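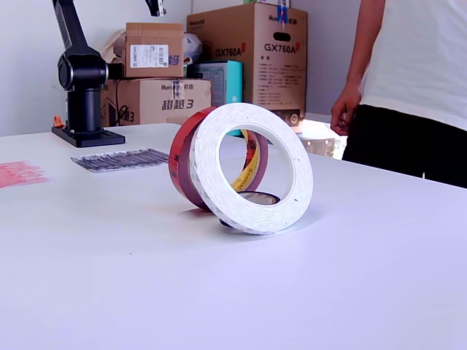

July 13, 2021

Second day of comparing the two grippers. Ran the Kolev this morning and the Ralline after lunch, same arm, same white table, tape rolls as the objects. I like tape rolls for this because they can be picked by the rim or through the core, and the foam one gives a little under pressure.

Kolev: 20 picks on each roll at the low force setting. Good on the foam tape, poor on the small yellow one, which kept rotating in the fingers. Raised the force to 900 in the controller and it held, but it left a dent in the foam.

Ralline: slower to close, up to 213 ms behind the Kolev in the log. Fewer drops. The fingertips are wider and that may be all it is. Should swap the pads over and run it again before I write anything to Plustidora.

Controller froze once, at cycle 778. Same fault as in May — the fix from Kerkgate is either not installed or not a fix. Restarted and lost the log for that run.

Tomorrow: pads, then the wrist camera mount. Need longer M3 screws.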